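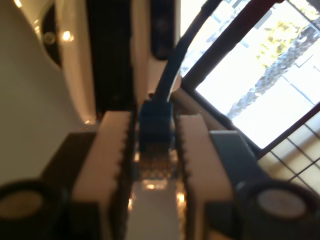
Plellard support wrote: Please confirm whether the stop occurs with one gripper closed on the plug or with both grippers closed on the same cable. The handling rules treat these as two separate cases, and the limits differ. Do not raise the force limit until this is confirmed.

**Ticket:** Protective stop during patch cable handover, Gindenitz cell
**Product:** Cellent dual-arm cell, Kusuma motion controller
**Priority:** Normal
**Status:** Closed, rule change accepted

## Reported problem

The cell runs a pick, handover and insert routine on Ethernet patch cables. One arm picks the plug, the second arm takes hold of the cable, and the plug is presented to the switch. At the handover step the second arm goes into a protective stop. The controller reports "external force above limit, tool frame." The first arm finishes its current move and then holds position.

The stop is intermittent. Over the first 49 cycles of the test it occurred often enough that the run was abandoned and restarted by hand. It has not occurred with the grippers empty, or with a loose plug that has no cable attached.

Site rules in force at the time:

- Speed at the tool is limited to 80 mm/s whenever either gripper is closed on a part.
- A plug is held by its body. The latch and the contacts are kept clear of the fingers.
- A gripper may not pull on a cable that another gripper is holding.
- After a protective stop, the operator looks at the part before pressing reset.

## Reply to support

Both grippers are closed when the stop occurs. The first is on the plug and the second is on the cable a short way behind it. With the second gripper open, the same path runs to the end.

The finger pads on the plug side are serrated. We checked whether the teeth were catching on the boot during release. There is no mark on the boot and no delay in the release signal. We don't think the pads are involved, but we have left this open for now.

Force limit is unchanged from the delivered value. No payload change was made before the problem was first seen.

## Checks requested by support

1. Compare the payload entered for each arm with the tool fitted.
2. Confirm that the tool center point matches the finger set in use.
3. Check the flange screws on both arms with a torque wrench. Do not check by hand feel.
4. Move each arm slowly through the handover path and watch the tool cables for tension.
5. Run the handover with no cable, then with a slack cable, then with the cable routed as in production.

Arm power is to be off for check 3. For check 4, use hand guiding with the enabling device held. Nobody else works inside the marked area during that check, including to free a caught cable. 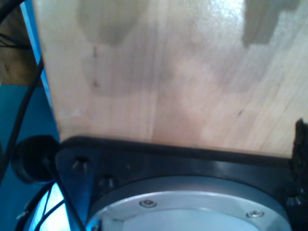

*Posted by: Gindenitz cell maintenance – Sun 14 October*

Results of the checks.

**Payload.** Both entries match the tool sheet. The second arm had a second payload profile stored from commissioning. It was not active. It has been deleted so that it can't be selected by mistake.

**Tool center point.** Correct on the first arm. On the second arm the stored point was for the previous finger set, which was longer. The error is small along the finger axis and had no effect on picking. It does matter at handover, where the controller believes the fingertips are further forward than they are.

**Flange screws.** All at specified torque. Witness marks were missing on one tool and have been added. Our own maintenance rule says marks are applied every time a tool is fitted, so this has been logged as a separate finding.

**Tool cables.** No contact with the arm or the fixture on the first arm. On the second arm the cable has less slack than the drawing asks for when the wrist is turned fully over. It does not go tight on the handover path. We have moved the clip anyway.

**Handover runs.** No cable: no stops. Slack cable: no stops. Cable routed as in production: stop reproduced on an early attempt, same message.

We then looked at the force trace. The reading rises after the second gripper has closed and while the first arm is still moving. The peak is along the cable. The two arms are pulling against each other for a short time, which breaks the third site rule even though each program looks correct when read alone.

## Analysis

The handover was written with a timed overlap. The second gripper closes, the program waits 900 ms, and the first arm is assumed to have reached its hold position by then. At full program speed this is true. At the reduced speed required by the first site rule, the first arm sometimes has further to go.

So the speed rule was applied after the program was tuned, and the timer wasn't reviewed. The wrong tool center point makes the result worse, as the second arm grips nearer to the plug than planned and there is less free cable between the grippers to take up the motion.

The protective stop was correct. Raising the force limit would have hidden the fault and put the load on the cable crimp.

## Corrective actions

- Timer removed from the handover step. The second gripper now closes only after the first arm reports that it is in position and standing still.
- Motion lock added. While both "gripper closed" signals are on, neither arm accepts a move command except from the shared handover routine.
- Tool center point on the second arm measured again and stored with the finger set name.
- Restart procedure changed. After a stop at handover, the second gripper opens first. The first arm stays closed on the plug until the cable has been looked at.
- Change checklist updated. Any change to a speed limit now requires a search of the program for fixed wait times.

The search found one more fixed wait, in the return move after insertion. It has been replaced with a position check.

## Verification

The full routine was run again at the reduced speed, with the production cable routing and the delivered force limit. No stop at handover. The force trace stays flat during the overlap – the small step when the second gripper closes is still visible and is well under the limit. The same run was repeated with the cable offset to each side of the nominal position, with the same result.

We also forced the fault by holding back the "in position" signal. The second gripper stayed open and the controller raised a timeout message, as intended.

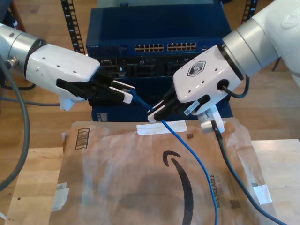

A question came in from the insertion line: does the motion lock also apply when one arm holds the plug and the other only steadies the cable with its fingers partly open? On that line the cable is free to slide between the fingers, and a full lock would stop the insert move.

Answer from Gindenitz: The lock reads the "gripper closed" signal, so a partly open gripper will not trigger it. Steadying is allowed under these conditions:

- The opening is set in the program and checked before the first arm moves.
- The steadying arm stands still for the whole insert move.
- The cable slides freely at that opening. Test this for each cable type, with the jacket used in production. Flat cable and round cable are separate types.
- Force monitoring stays on for both arms.

If any of these cannot be met, treat the step as a handover and use the shared routine.

Plellard support: Agreed. Please add the steadying case to the handling rules as its own entry and give it a revision number. We will carry the same wording into the Cellent cell manual at the next update, planned for April. The Kusuma program template will ship without the timed overlap from that release on.

Gindenitz: Added. The entry sits directly after the pulling rule. Operators have been shown the new restart order, and the old procedure sheet has been taken off the cell door.

**Remaining items, moved to separate tickets**

- Witness marks missing on one tool
- Serrated pads: inspect the boots at the next scheduled service
- Cable clip position on the second arm: update the drawing to match

Ticket closed by requester.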